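Two Wrist Cameras, One Gripper and a Lot of Coffee

So I've spent most of February inside the simulator, and I'm told I owe the newsletter an update, which is fair. The short version: I'm trying to decide which wrist camera setup we want on the arm before we spend real money on one, and I'm doing it all in the sim so that I can be as clumsy as I like.

We've been going back and forth between two mounts. Kjell calls them Rokik and Hanar, after the people who drew them up, and the names have stuck. Rokik sits low, tucked in close behind the palm, and Hanar sits higher and farther back on the wrist. On paper the difference is tiny! In the picture you get, it's huge, and I wish I'd known that before I spent a whole evening tuning the wrong one.

What I care about is pretty simple. I want both fingertips in view when the gripper is wide open, because the open pose is where I line everything up. I want enough table ahead of the fingers to see what I'm about to reach for. And I want a bit of the table's edge now and then, so that whoever is driving (usually me, sometimes Esperanza) can tell how far over we've wandered. The low mount gave me fantastic fingertips and hardly any table. I felt like I was trying to park a truck while staring at the bumper.

The other thing on my list was color. Our first sim table was pale gray, and so are the inside faces of the fingers, and by the end of a long session I kept losing the tips against it. Mwanaisha suggested something warm and dark and sent over a reddish-brown texture with a bit of speckle in it, and oh, what a relief. The light fingers pop right out. I kept the floor dark and tiled, with the grout lines left in, and those turn out to be handy too: when they slide past at an angle you get a feel for how the wrist is turned without looking at the numbers.

I ran 377 reaches in all, split between the two mounts, with the same starting poses and the same controller (the plain one, no smoothing, sorry Obaidul). I didn't change anything else, although I was tempted. With the low mount I kept stopping short and creeping forward. With the high one I went in with a lot more confidence, and my typical reach dropped by some 20 percent in time. That's one slightly over-caffeinated driver, so please don't carve it in stone. I'd love to see the same runs with somebody who hasn't stared at this table for weeks.

My complaint about the high mount is the palm. It takes up a good wide band at the bottom of the view, and I'd rather have that space for table. Tipping the camera up a little gets some of it back, but go too far and you start losing the bottoms of the fingers, and then I get nervous about where they begin. I've settled on a tilt I can live with, and here's the starting view I'm using for everything from now on, jaws open and nothing set out yet.
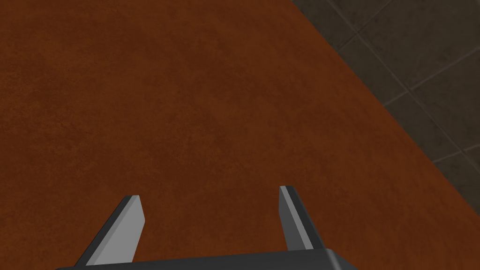

What's next

Blocks! I'm going to put small ones out first, then some awkward ones, and run both mounts again so the low one gets a fair shake up close, where I suspect it'll do better. Vlastimil wants to try the narrow fingers from the Massawe set as well. If you'd like a turn driving, come find me after lunch. It takes 60 seconds to learn and you're welcome to break things.

Comments

Obaidul P.: No smoothing?? I'm hurt. Let me have one afternoon with it and then compare.

Esperanza: Agree about the gray table, my eyes hurt just remembering it. Could we get the tilt angle written down somewhere this time?

Kjell S.: For the record, I still like the low one. Wait for the blocks.

Contact the Movham newsletter desk | Copyright Movham Robotics Group | Back to top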